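5. Comparing Two Grippers on One Bench

Read this section before you believe the numbers on the Gruvard data sheet, or on ours. Both grippers are sold as fit for small parts. Whether that holds on your table, with your cables and your controller settings, is what the test below is for. Plan on one afternoon.

The steps assume two arms on one Tanine controller, mounted along the far edge of the table, each with a two-fingered gripper. If you have only one arm, run the whole test with the first gripper, swap, and run it again. Your results will be less useful, as the tool change shifts the calibration by an amount you will not see on the screen.

5.1 Before you start

1. Cover the work area with plain brown paper. Tape the corners flat. Bare white tabletop throws glare into the overhead camera, and the Fujimoto software will then report cubes that do not exist.

2. Load the same finger pads on both grippers. Comparing new pads with worn ones tells you about pads.

3. Set grip force to 40 percent on both sides. The slider is labeled "Recommended" at 62. We have not found out who recommended it. At 62 the wooden cubes pick up dents.

4. Check that each cable has slack at the wrist through the full turn of the last joint. Do this by hand with the arm in free-drive.

CAUTION: Free-drive releases the brakes on the selected arm only. The screen highlights the selected arm in pale gray on slightly paler gray. Push gently first and make sure the right one moves.

5.2 Calibration

5. Run Calibrate > Table Plane for each arm. Touch off at 4 points, as far apart as the arm can comfortably reach.

6. Read the residual, then run the calibration a second time and read it again. The message "Calibration excellent" appears in both cases and can be ignored. If the two residuals do not agree, tighten the base bolts and repeat step 5.

Note: The automatic calibration in the Griton add-on skips the second pass. It is faster. Chiharu Kuroda compared the two methods on our bench in March and went back to doing it by hand.

5.3 Running the pick test

7. Scatter the cubes over the middle of the paper. Turn several of them so the faces do not line up with the table edge. Demo videos tend to use neat rows, and nearly any gripper looks good on a neat row.

8. Put at least two cubes close enough together that an open finger has to pass between them. Leave others on their own.

9. Select Test > Pick, Both Arms. Set approach speed to Low for the first run.

10. Keep one hand on the stop button and press Start.

11. Watch the fingers on the way down. They should straddle the cube with a gap on both sides before closing. A finger that lands on the top face is a failed pick, even if the cube slides into place afterward and the log says "Success".
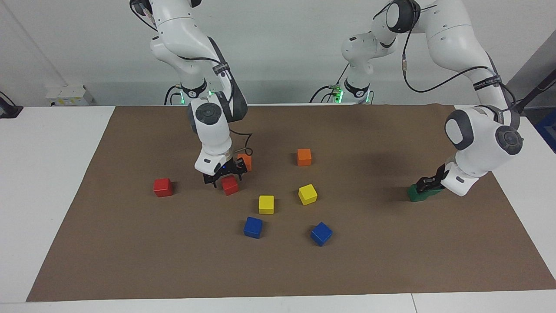 Figure 5-1. Pick test on brown paper. One gripper is over a red cube; the other has its fingers on the green cube.

12. Write down each result yourself, on paper. The log counts a pick as good when the fingers stop short of fully closed. A cube held by one corner passes. So does a fold of paper.

13. Repeat until each gripper has made 57 attempts, then swap the grippers between arms and do it all again. This is tedious. Without the swap you cannot tell a poor gripper from a poor arm.

CAUTION: Do not raise the approach speed while both arms are working near the center. Collision checking covers the links. It does not cover the fingers, whatever the settings page implies.

5.4 Reading the results

Compare the hand-written counts first and the log second. If a gripper does well on isolated cubes and badly on close ones, check the opening width before blaming the grip. If it does badly on turned cubes only, suspect the camera angle estimate and repeat step 5.

A difference of one or two picks means nothing. Kyriaki Deligiannis, who maintains this manual, would like to see your counts either way, including the ones that make our gripper look bad. Send the sheet together with both residuals from step 6.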